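4.2 What sellers mean when they say "walnut"

I went into this part of the study thinking colour words would be the easy bit. I'd pulled 3961 second-hand furniture ads from Graltetti, covering Tredura and Resness, and after I threw out the chairs, the beds and one very persistent person selling fence posts, I was left with 2238 ads for tables and desks. My plan was to sort them by the wood named in the ad and get on to prices by lunchtime. That was a Monday. I was still at it in September.

The trouble is that "walnut" does at least two jobs in these ads. Some sellers mean the tree. Plenty more mean the colour, and they'll happily write "walnut pine" or "oak, walnut" without blinking (my favourite was "walnut, but grey"). I coded an ad as naming a species only when the seller said something else that pointed to the timber itself, like who milled it, or a remark about sanding it back. Everything else went in as a colour word. You could draw that line somewhere else and I wouldn't fight you over it, but I did want a rule I could apply the same way at four in the afternoon as I had at nine in the morning!

Under that rule, 1446 of the table and desk ads use a wood name as a colour word and nothing more. I was surprised by how high that was, and I went back through the Resness ads a second time because I thought I'd been grumpy with them. I hadn't been, or at least I was just as grumpy the second time around.

Veneer makes it all a bit murkier. Hardly any sellers use the word, and the ones who do tend to apologise for it ("only veneer sorry"), which seems a shame, as a good veneer is real wood and some of the nicest tables I looked at had it. The Paju desks are a handy case. They come up for sale again and again, so I could read lots of ads for what is more or less the same piece of furniture. Sellers call the top walnut, teak, chestnut, "mid brown", "coffee" and, once, "violin". None of them is wrong, exactly. They're looking at a brown board in their own spare room in whatever light they've got, and picking the nearest word.

Light matters more than I'd allowed for, too. The same surface can go pale and washed out where it catches a reflection and look a good deal darker to one side, as the wood does in Figure 3, and a buyer scrolling past on a phone is left to guess which end is the true colour. I tried matching the colour words against a paint card for a week or so and gave up. One tabletop would match three chips, depending on where I put my finger. I've kept the sellers' own words in the analysis for that reason, spelling mistakes and all, and grouped them only loosely into light, middling and dark.

Figure 3. Brown wood veneer with fine parallel grain, lighter toward one corner where it reflects the light.

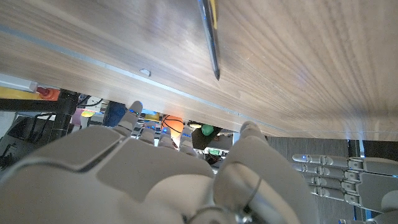
The middling group is by far the messiest of the three. It's where most of the walnuts ended up, along with the teaks and a fair few oaks that had no business being there, and I was tempted to split it in two. I left it whole in the end, mostly so that the Tredura ads, which run shorter and plainer, could be compared with the rest on the same footing. The price tables in the next section use the same three groups.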